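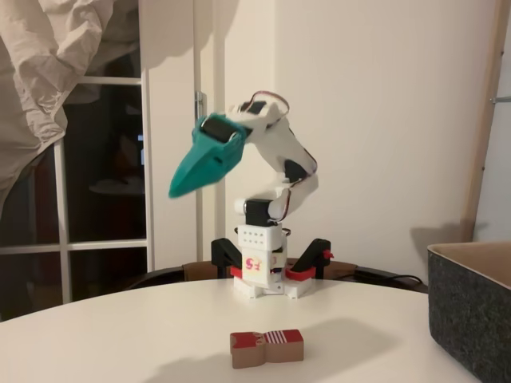
Print this page
E-mail this to a friend

An afternoon with the Grokbridge arms

I got to the Grokbridge open day early, which for me means I was only lost in the parking lot for a little while. I'd told Catherine Farquharson on the phone that I knew nothing about robots, and she said good, come anyway, bring sensible shoes. (I never did find out why the shoes.)

Catherine started the group with Rima Masri after the two of them met at an evening class in bookkeeping, of all things. They now have 11 members and a waiting list, and on 16/04/2019 they opened the doors to anyone who wanted to come in and have a go at driving a small robot arm. I went along with my notebook and stayed until they were stacking chairs.

"People walk in expecting something the size of a refrigerator," Catherine told me. "Then they see it's a tabletop thing held on with clamps and they relax. You can see their shoulders drop."

I asked her what the very first thing is that she teaches. She didn't even stop to think.

"Clamps! Check your clamps. If the base shifts a tiny bit halfway through, everything you've taught it is off, and you'll spend an hour blaming the software. I've done it. Rima has done it. Rima did it in March in front of her whole family."

Rima, who was two tables over helping a boy in a soccer shirt, yelled that it was her cousin's fault, and then came over to tell her side, so I got both of them together for a bit.

What Rima likes is the picking up. She's spent most of the winter on it. "You put a little block on the table and you think, fine, a baby can do this," she said. "And then you try to get the arm to do it and you suddenly have so much respect for babies." She says a block lying flat is harder than one standing up, because there's less of it to get hold of and the gripper has to come down much closer to the table. A shape with a narrow middle is a gift, she says, if you can get the angle right. If you can't, it spins away from you and you start again.

Their habit is to run each new motion 2 times slowly with a hand near the power switch before anybody is allowed to speed it up. I thought that sounded fussy until I had my own turn and drove the arm straight at the tabletop. Catherine hit the switch before I'd worked out which way was down. Very calm about it, too!

Shafiq Chowdhury looks after the motors. He's a quiet man and I had to lean in to hear him over the demonstration, but once he got going on cables I couldn't write fast enough. "Give them slack at the joints," he said. "Everyone wants it neat. They tie it down tight and it looks lovely, and then the elbow bends and it pulls the plug right out." He keeps a log of every motor fault the group has had, and he let me flip through it. A lot of the entries just say "cable."

I asked him if they ever wear out. He said sure, and that he'd had one go at the shoulder, where the load is worst, after 4000 test moves. "And another one went at 2000, so don't print that like it's a rule." I am printing it, Shafiq, but not like it's a rule.

The big hit with the kids was Pap, a program Kamonchanok Chaimongkol wrote so that a beginner can save positions one after another and play them back. She got the idea from teaching dance, where you learn a shape, then another shape, and only later worry about how to get smoothly between them. I asked whether the name stood for anything.

"It was the shortest thing that wasn't already a folder on my computer," she said.

She'd like to add a way to undo a step, which several of the visitors asked for, some of them loudly. She also wants to rewrite the help pages. Babatunde Wike, who was on the door all afternoon handing out name stickers, has offered to test them by following every instruction exactly as written, and she seemed a little afraid of this.

Before I left I asked Catherine what she'd say to somebody who's curious but nervous. "Come and break something small," she said. "We've got spares."

They meet in the evenings and you don't need to bring any equipment. Beginners sit with Rima the first time.

Print this page
E-mail this to a friend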